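A papered table and a cloth behind it: how to set one up at home

Posted by Idalina Teixeira, December 3, 2023

I love a papered table. I've had one in the back room in Mutthorpe for most of the year now, and I've used it for sorting seeds, mending jewellery, drawing with my niece and taking pictures of little things I want to sell. It takes almost 15 minutes to put up and it makes even a scruffy old table a pleasure to sit at!

What you need

A table you can walk round, at least while you're setting up
White paper, the widest you can find (lining paper will do, but wide rolls are so much nicer)
Low-tack masking tape
A plain dark cloth, bigger than you think
4 strong clips
A damp cloth and a dry one
An iron

Getting the table ready

Clear everything off and wipe the top down, then dry it properly. Run your hand over it with your eyes shut. You'll find every crumb and blob of glue that way, and they all show through paper. Scrape off what you can with an old bank card.

Laying the paper

Unroll a bit more than you need and leave it face down for an hour so that it forgets its curl. If you're in a hurry, roll it gently the other way, a short length at a time.

Tape the back edge first. Smooth forwards with the side of your forearm (hands leave little dents), and tape the front edge once it's lying flat. Sides last. I used to start in the middle and work outwards like wallpaper, and I always ended up with a bubble somewhere.

If your paper isn't wide enough, butt two lengths together and tape them from underneath. Sanne Van Damme overlaps hers and says it's stronger, but I catch my pencil on the ridge every time, so I've stuck with butting. A fold down the middle from the packet can be ironed out on low, no steam, with a tea towel on top. It may leave a faint line. I've stopped minding!

Hanging the cloth

Go dark and go dull. Grey, navy, bottle green and deep teal are all lovely, and small pale things stand out beautifully against them. Shiny fabrics catch the lamp and you'll be fighting them all evening. Mine was an offcut from the Rocha stall at Cimomley market, and I wish I'd bought twice as much.

Iron it, then clip it to a curtain rail or a clothes airer behind the table. Let the bottom drop below the level of the tabletop so there's no gap. Pull it sideways a little before you put the last clip on and most of the creases go.

Using it

Keep whatever you're working on near the middle and put the box it came in to one side, open, with the flap folded outwards. Small parts go straight back in and you don't lose them under your elbow. 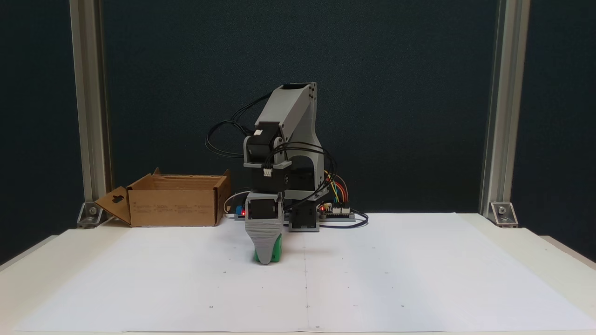
Write on the paper, too. Measurements, which screw came from where, the name of the paint. When I change the sheet I cut out any notes worth keeping and pin them up.

Changing the paper

I put down a fresh sheet in January and patched it until spring, which was too long. Specks build up slowly and you stop noticing them. Peel the tape back on itself, low and slow, and warm it with a hairdryer if it's stubborn. The old sheet is perfect for wrapping glasses or lining the shed shelves.

Shake the cloth outdoors and go over it with a lint roller before you hang it again.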